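Small orange bins are winning over the Ogura reading room

The long tables at the Ogura community reading room have had bright new cloths on them since August, and on Thursday they got something to go with them, a set of little square wastebaskets in orange with a gray rim, meant to sit right up on the tabletop where people are working.
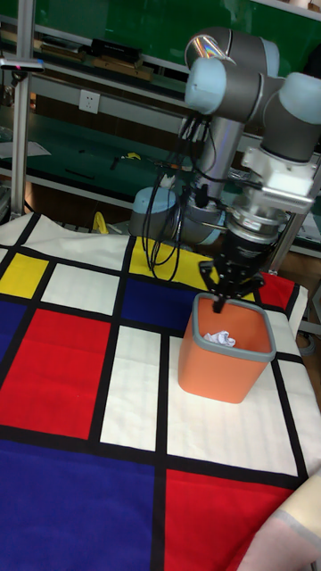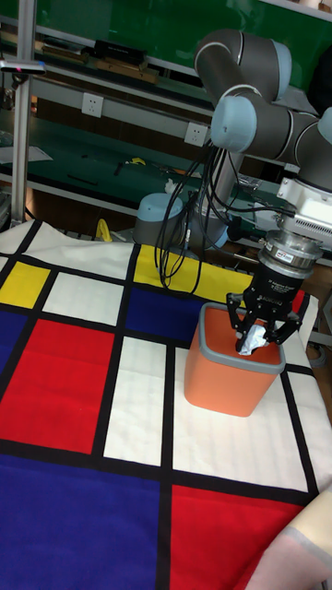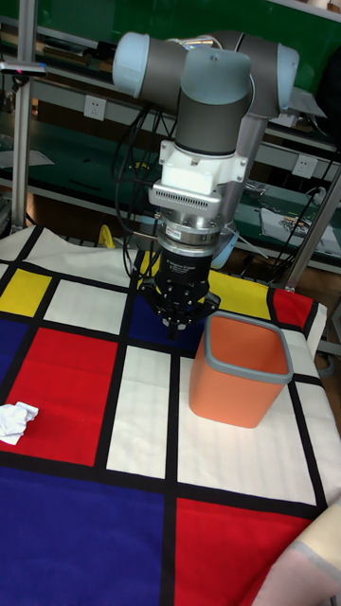
An orange bin on one of the patterned cloths.

The idea came from Emiko Kobori, who has looked after the room for longer than she cares to say and who had grown tired of finding balled-up tissues tucked behind the dictionaries. The big floor bin by the door is a fine bin, she told us, but it's a long walk when you have a cold and a good book, and people do tend to put things down and forget them.

She asked the neighborhood for help with the cost and hoped for $200, which seemed like plenty to ask. By the end of the month the jar on the front desk held nearly $600, much of it in coins, and the extra will go toward new lamps and a second kettle (the old one, as regulars know, takes its time).

The cloths were the choice of Vasilică Nistor, who teaches the Saturday drawing class and has always been fond of Mondrian. He wanted black lines and big blocks of red, yellow and blue, and he got them, though a few readers grumbled at first that it was a lot to look at over breakfast. Orange for the bins was his suggestion too. Wakana Morikawa, 61, who comes in most mornings for the crossword, had voted for plain gray and says she has come around to it.

Bins are emptied at closing time, paper and tissues only, please. Apple cores and tea bags should still go in the covered pail in the kitchen.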